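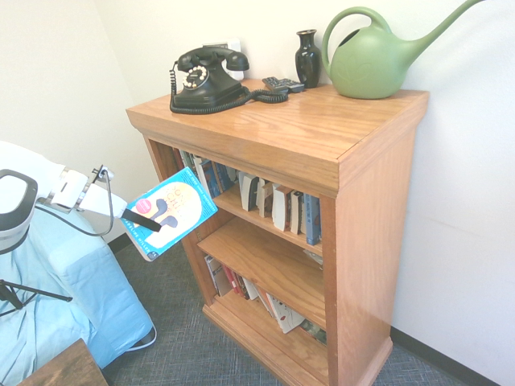

Moving a landline number to VoIP without losing it

November 9, 2023

The number in question has been on the same copper pair for as long as I have been paying for it. In October the carrier sent a letter saying the monthly rate would go up again, and that repair calls on copper lines would be scheduled "as resources allow." I took that as a hint and started the port.

These are my notes, mostly so I can find them when I do the same thing for my mother's line.

Choosing a provider. I compared two, Zasteo and Grilau. Zasteo bills a flat rate and ships its own adapter, locked. Grilau bills per minute and lets you bring any SIP device. I make few outgoing calls and receive many, and Grilau does not charge for incoming calls on its basic plan, so that settled it. The other point in its favor is that the SIP credentials are shown in the account page in plain view. With Zasteo you have to open a ticket to get them, and the reply I got said they were available on business plans only.

The port request. Three things have to match the losing carrier's records exactly: the account number, the name on the account, and the service address. Mine was rejected the first time because the carrier had the address without the apartment number. The rejection notice said "data mismatch" and nothing else. To find out which field was wrong I had to call and ask for what they call the customer service record. They are used to the request. Ask for it by that name, have it emailed, and copy it letter for letter into the form, mistakes included.

Do not cancel the old service yourself. The port cancels it. If you cancel first, the number goes back into a pool and you may not get it back. If you have DSL on the same line, the port will take that down too. I had already moved to cable, so this did not apply.

The second request went through in six business days. During the changeover there was a period of half an afternoon when calls from some carriers reached the new service and calls from others reached the old one. This is normal. Routing tables update at different times.

The adapter. I bought a Jerklow two-port ATA, used. It had somebody else's provisioning profile on it, and a factory reset from the phone keypad did not clear it. Holding the reset pin while applying power did. After that:

Set a static lease on the router for the adapter. Change the admin password. Turn off the web interface on the WAN side, which was on by default. Set the registration interval to something shorter than the router's UDP timeout, or incoming calls will stop arriving after the line has been idle. Mine failed this way for two days before I looked at the log. Outgoing calls worked fine the whole time, which hides the problem.

Turn off SIP ALG on the router. Every guide says this and every guide is right. On mine the setting is filed under "Firewall, Advanced, Passthrough," and it came back on after a firmware update.

Codec order. I put G.711 mu-law first and disabled everything else. It uses more bandwidth than G.729, but on a cable connection the difference does not matter, and touch tones pass through more reliably.

Pulse dialing. Most current adapters do not decode pulse at all. The Jerklow does, on port one only, and the option is off until you enable it. If yours does not, there are inline converters. I tried a Tang converter before I found the setting, and it worked except that it read a slow 9 as an 8 now and then. Pulse dialing also leaves you with no star or pound key, so voicemail is best sent to email.

Ringer. An electromechanical bell needs more ring voltage than an electronic one, and a lower frequency. The adapter defaulted to 25 Hz. Changing it to 20 Hz made the bell ring properly where before it only buzzed.

House wiring. If you want to feed the existing jacks from the adapter, disconnect the carrier's line at the network interface box first. Do this even if the old line is dead. Voltage from the street can damage the adapter, and a technician working outside has no way of knowing that you are pushing ring voltage back toward the pole. In my box it was a matter of unplugging a short modular cord and taping it over.

Emergency calls. Register the address with the new provider before the port completes, then call the test number they give you, and not 911, to check what address is read back. Mine was read back without the apartment number, again. Support fixed it the same day.

Power. Copper carried its own power and this does not. The modem, router and adapter are now on one small UPS. I have not yet timed how long it lasts.

Fadwa Zaki wrote to ask whether fax works over this. With T.38 enabled I sent four pages and all four arrived. I would not rely on it for anything longer.

Still to do: the second port, and a block list for the warranty calls.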